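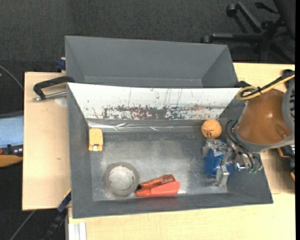

Pirihi, the storage supplier based in Pronville, will open a second distribution depot in Ulthorpe in April. The site covers 2193 square meters and will serve trade customers within 18 miles. Stock will include open-topped gray bins with sloped sides, along with shelving and packing supplies such as clear tape. Orders placed before 2 p.m. will ship the same day.

"Ulthorpe shortens the route to our northern accounts – Teston in particular," said Anong Srithong, operations director.

Trade inquiries: Decha Phetsri, Pirihi, Pronville.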